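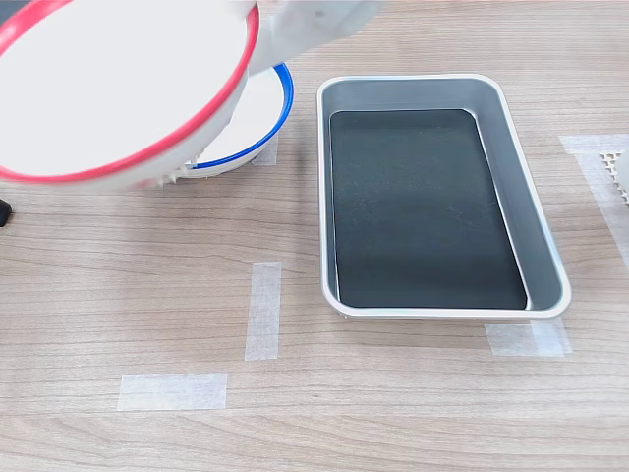 Publishing Royalties FAQ

This page covers songwriter accounts administered by Budico. Recording royalties are paid by your label or distributor and are not handled here.

What is the difference between a composition and a recording?
The composition is the melody and lyrics. The recording is one performance of it. Each has its own copyright, and each earns its own royalties.

How do I register a song?
Log in to Sumport, open Works, and select Add Work. Enter the title, all writers, and each writer's share. Shares must total 100 percent. A work with an incomplete split is held as pending and does not collect. 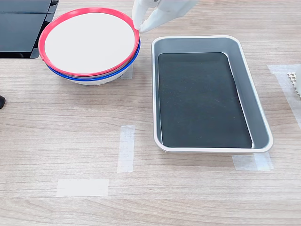 Payments and Statements

When are statements issued?
Statements are posted twice a year. The first is posted in February. Foreign income can appear 2 periods later than domestic income, depending on the local society.

My advance was paid in full. Why is my balance negative?
An advance is recouped from your share of royalties. Until it is recouped, earnings are credited to the account but not paid out. The balance on line 279 of the statement shows the amount remaining.

Why does my statement show code 842?
Code 842 marks income received without a matching work. Check for alternate titles and missing co-writers, then submit form 1736 through Sumport.

Do I keep my copyright?
Under an administration deal, yes. Under a co-publishing deal, part of the publisher's share is assigned – see the grant of rights section in your contract.

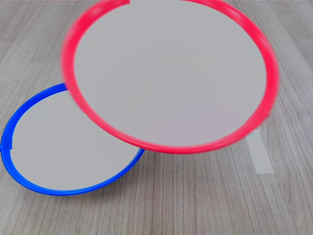 Posted by Budico Writer Services | Updated 2020-04-10

Can I move my catalog from another publisher?
Yes, once the earlier term and any collection period have ended. Catalogs from Yakubu and Zutmont can be imported as a single file. All others must be entered work by work.

Who approves sync licenses?
You do, unless your contract says otherwise. Requests are sent to the email address on the account – keep it current.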